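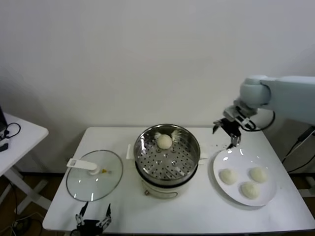

Figure 2. Electric steamer with a perforated steel basket. A single steamed bun rests towards the back of the basket; the glass lid is on the table.

3.2 Steaming and sampling

Dough was prepared from the three flours described in Section 3.1, with water, dried yeast and sugar in the proportions used for the baseline recipe. No fat was added. Each batch was mixed at low speed until no dry flour remained, then kneaded at medium speed until the surface was smooth. The dough was covered, rested, sheeted four times to remove large gas cells, divided and rounded by hand. All rounding was carried out by the same operator (Mohammadi), as a pilot trial at the Trarasness site had shown that differences between operators were larger than the differences between two of the flours.

Proving took place in a humid cabinet. The end of proving was judged by volume and not by time. A small plug of dough from each batch was pressed into a straight-sided tube and the batch was moved to the steamer when the plug had reached the marked height. This follows the method Kordestani and Ayala used for barley blends, with a narrower tube. Fixed proving times were tried first and abandoned. Wholemeal doughs were regularly under-proved at the time that suited the white control, and the resulting crumb was too tight to slice cleanly.

Steaming was done in electric steamers with a perforated basket of the general type shown in Figure 2. Water was brought to the boil before loading. Buns were placed on squares of baking paper during the trials and the lid was kept closed until the end of the cycle. Condensate falling from the lid is a known cause of surface blistering in steamed bread, and lids were therefore wiped immediately before each cycle. Blistered buns were recorded but left out of the colour measurements. They were kept for the texture measurements, where the test piece is taken from the centre of the crumb.

A total of 407 buns were steamed. Of these, 361 met the acceptance criteria for volume and shape and were carried forward. The rejected buns came mostly from the batches with the highest bran content, and the usual fault was collapse of the upper surface on removal from the steamer. Collapse of this kind is normally put down to a weak gluten network that cannot hold the expanded structure once the steam pressure in the cells falls. Our mixing curves are consistent with that account but do not rule out over-proving in individual pieces.

Accepted buns were cooled on wire racks under a cotton cloth. Mass was taken at the end of cooling and volume was measured by rapeseed displacement. Specific volume is reported as volume divided by mass. Height and diameter were taken with callipers, and the spread ratio was calculated as diameter over height. Skin was peeled from one side of each bun before slicing, as the skin is tougher than the crumb and raises the apparent firmness if left in place.

Crumb firmness was measured by compression of a cylindrical test piece on the day of steaming and again after storage in sealed bags. The remaining 115 buns, not required for instrumental work, were passed to the sensory panel (Section 3.4). Panel samples were re-steamed before serving. Cold buns were rejected by the panel leader, Abbasi, on the grounds that steamed bread is seldom eaten cold in the homes surveyed by Pakzad and that scores for softness would have little practical meaning.

Two limits of this procedure should be noted. First, steam output was not measured directly. Water loss per cycle was used in its place, and this includes vapour that escapes around the lid without passing over the product. Secondly, position in the basket was not treated as a factor. Buns were allocated to positions at random within each load, so any effect of position adds to the residual error and should not bias the comparison between flours.

3.3 Statistical treatment

Specific volume, spread ratio and firmness were analysed with a mixed model, with flour as a fixed effect and batch as a random effect. Residuals were checked by plotting. Firmness values were log-transformed before analysis, as the spread increased with the mean.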